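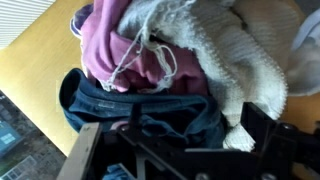

Heat pump dryer leaves knits and padded items damp while sensor reads dry

Posberg Home Forum > Laundry > Dryers and Drying

coldcoil
Posted 9 Sep 2023

Machine is a Bullo heat pump dryer, ventless, installed in March. Cotton shirts and sheets come out fine. Mixed loads with knits or anything padded end early, and the thick pieces are damp in the folds. The display says Dry and the machine goes to cool-down.

Already done: cleaned both lint filters, vacuumed the condenser fins, leveled the feet, wiped the sensor bars with white vinegar. No change. Washer spins at 1000 rpm for everything except wool.

I put a plug-in meter on it for one mixed load. 861 Wh to the point where it stopped itself. I then ran a timed cycle to finish the thick items.

Is this a sensor fault or normal behavior?

tubrunout

Normal behavior. The two metal bars measure conductivity across whatever is touching them. Thin items tumble against the bars more often and dry first. Once the controller gets enough high-resistance readings in a row it decides the load is done. Water held in the middle of a padded item never reaches the bars.

Sort by thickness. It fixes most of these complaints.

coldcoil

I understand the principle. The old vented machine used the same type of sensor and did not do this with the same loads.

tubrunout

The old vented machine ran a lot hotter and overdried the thin items to get there. You had more margin because it was wasting heat. A heat pump model has less of it.
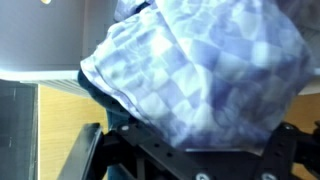 Does a higher dryness level help with quilted items?

It helps a little. On most machines the higher level only adds run time after the sensor has already tripped, so the outside gets drier and the filling catches up partway. Stopping once to turn the item inside out does more.

greyflange

Disagree that this is all sorting. I repair these. Before blaming the load, check the following:

Sensor wiring. Pull the connector at the board and measure across the bars with the drum empty. It should read open. Bridge the bars with a damp cloth and the resistance should drop and stay down while you move the harness by hand. If it jumps around, the crimp is bad.

Fabric softener film. Vinegar does very little to it. Use a nonabrasive pad and dish soap, then rinse.

Drum direction. A machine that never reverses will roll a mixed load into a ball. Padded pieces end up in the center with the sheets wrapped around them.

Unplug it before you touch the harness.

tubrunout

Agreed on the film. I don't agree on the harness. An intermittent open would affect the cotton loads too, and he says those are fine.

greyflange

An intermittent open on a cotton load ends the cycle a few minutes early and you don't notice, because there is nothing thick in there to hold water. Same fault, different result. 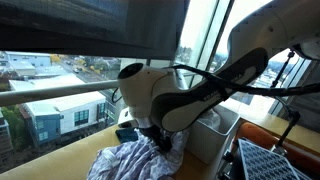 I have had two of these on the bench with the same complaint. One was film. The other had a crimp holding by a single strand, and the owner had been told to sort his laundry. The meter check takes 5 minutes and costs nothing, so do it first.

sumpline

Different angle. What is the wool spin set to? If the knits go in at a low spin speed they carry far more water than the rest of the load, and no sensor logic will even that out. Weigh a sweater out of the washer and again when fully dry. The difference is your water.

Wool should not be in a tumble dryer on a mixed program anyway. Lay it flat on a rack. I use a Maddocks mesh one and turn the sweater over once.

coldcoil

The knits I put in the dryer are acrylic and cotton. Wool goes flat. Spin for the acrylic is on the synthetics program, and the manual does not give a speed for that one. I will weigh a piece.

Did the meter test. Open with the drum empty. With a damp cloth it dropped and held steady, including while I moved the harness. So wiring looks good.

tubrunout

Then it is film or load mix.

coldcoil

Scrubbed the bars with dish soap. The rinse cloth came away slightly gray, so there was something on there. We use Flondier softener on towels only, but towels are most of what we wash.
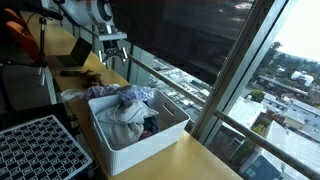

After that I ran two loads. First one was mixed, same as before. It ran longer than it used to, and the acrylic came out dry. The padded piece was still damp along the seams. Second load was thick items only, with a pause to turn them. Everything was dry at the end.

sumpline

What about the weight?

coldcoil

Heavier than I expected. I moved the acrylic knits to the cotton spin setting for the second load, so I changed two things at once and can't separate them. Will repeat with the synthetics spin.

greyflange

Don't take a high spin too far with acrylic. It sets creases while the fiber is warm. Run a cold rinse first, then spin.

tubrunout

And stop using softener on the towels. It cuts absorbency and it is where your film comes from.

coldcoil

I am outvoted on the softener here. I'll clean the bars monthly and see if the run times hold.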